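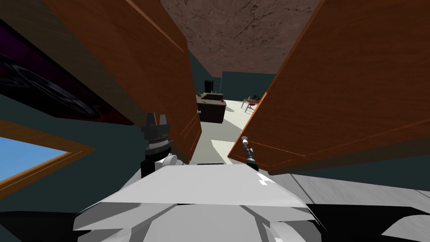

Ausgabe 18, Seite 2

Schranktüren für Fortgeschrittene

Seit ein paar Wochen verbringe ich meine Vormittage in einer Küche, in der noch nie jemand einen Kaffee gekocht hat. Sie existiert nur im Rechner, hat blaugrüne Wände, eine dunkle Kücheninsel und eine Decke, die aussieht wie rissiger Stein (fragt mich nicht nach dem Innenausstatter), und ich mache darin Schränke auf. Immer wieder. Genauer gesagt macht das unser weißer Roboter mit seinen zwei Armen, und ich sitze in Closden im zweiten Stock und steuere ihn dabei.

Das Ganze gehört zu Grodell, unserem gemeinsamen Projekt mit den Leuten aus Trosley, und jetzt gibt es endlich etwas zu melden: Der erste Satz Beispiele ist fertig! 1.825 Durchläufe haben wir aufgenommen, davon sind 1.429 nach der Durchsicht übrig geblieben und gehen ins Training. Ich hatte ehrlich gesagt mit mehr Ausschuss gerechnet. Meine ersten Vormittage waren nämlich ziemlich peinlich, da habe ich den Arm eher gegen die Tür geworfen als sie geöffnet.

Aufgenommen wird so: Man bekommt eine Küche zugelost, der Roboter steht irgendwo vor dem Schrank, und dann soll man beide Türen aufbekommen, ohne irgendwo hängen zu bleiben. Klingt nach nichts, oder? Aber die Knäufe sind klein und rund, und sobald beide Flügel offen stehen, hat man links und rechts eine riesige Holzfläche vor sich und sieht vom Rest des Raumes bloß noch einen Spalt. Genau in dieser Lage soll das System später selbst wissen, wohin mit den Armen. Also zeigen wir es ihm, mal mit links zuerst, mal mit rechts, mal langsam, mal zügig.

Sumeya Bogale hat die Durchsicht übernommen, und sie ist streng. Wer zwischendurch zögert, darf das gern tun, solche Aufnahmen behält sie sogar. Rausgeflogen sind vor allem Durchläufe, bei denen ein Greifer durch die Tür hindurchgerutscht ist – das kann in der Simulation leider passieren, und lernen soll es bitte niemand. Ich habe mit ihr lange über einen Fall gestritten, den ich wunderschön fand. Er ist jetzt trotzdem weg.

Silviu Nedelcu kümmert sich derweil um den Nachschub an Küchen. Er tauscht Holztöne, Böden und Licht aus und verschiebt die Möbel, damit sich das System keinen bestimmten Raum merkt. Manchmal übertreibt er es ein bisschen mit den Schatten, finde ich, aber er meint, in echten Wohnungen scheine die Sonne auch, wohin sie will. Da ist was dran.

Wie es weitergeht? Im Dezember starten wir die zweite Runde, dann mit Schubladen und mit Schränken, die nur einen Spalt offen stehen. Das Training auf den ersten Daten läuft parallel in Trosley, dort hat Zihan Jiang den Hut auf. Ergebnisse habe ich noch keine gesehen und will auch keine versprechen. Sobald ich etwas weiß, schreibe ich es hier rein.

Und wir suchen noch Leute, die mitsteuern! Vorkenntnisse braucht ihr keine, die Einweisung dauert rund 18 Minuten, danach dürft ihr gleich selbst ran. Wer schon mal mit einem Gamepad gespielt hat, gewöhnt sich wahrscheinlich schneller daran als ich. Wir sitzen meistens von neun bis kurz nach zwölf am Steuerplatz, am Nachmittag ist es ruhiger und man kann besser üben. Meldet euch einfach bei mir oder bei Sumeya, am besten mit zwei Terminvorschlägen.

Hanne Kemppainen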